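Switching the Cabin to One Key

My uncle Holger Dalen left the cabin at Fikomdale to four of us cousins, and for the first years we ran it the way he did. You called somebody, asked if the place was free, and picked up the key from whoever had it last. That worked until the key was in Stendumska and the people who wanted it were in Novunau.

In January we changed three things. The first was the key. There is now one, in a lock box by the woodshed, and the code changes every time the bookings change hands. My cousin Joar Hovland sets it. I had wanted copies for everyone, but we already had copies, and two of them are gone.

The second was the calendar. Each family gets 12 nights to book ahead. Anything left over is open 15 days before, first come. Easter and the first week of July rotate, and the order is written on the inside of the pantry door. Joar's family had Easter this year. We get it next.

The third was money. We used to split the power bill evenly, which was not fair to the ones who only come up for a weekend in the fall. Now there is a flat amount per night and it goes into a shared account. Firewood is separate. If you burn it, you restock it, and the Sæther farm down the road delivers if you call before noon.

There was some grumbling about the nightly rate. My sister thought it felt like renting a place we own. I see her point, but the roof on the north side needs work and the old arrangement never left anything over for that.

So far we have had 7 stays under the new rules. One person forgot to drain the pipes. Otherwise the place has been left in better shape than I remember it.
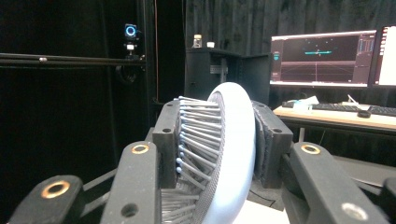
What happens if two families want the same open nights? Whoever wrote it in the calendar first gets them, and the other family gets first pick the next time nights open up.

I still need to type up the draining instructions and put them by the pump. The ones there now are in Holger's handwriting and leave out the valve under the sink.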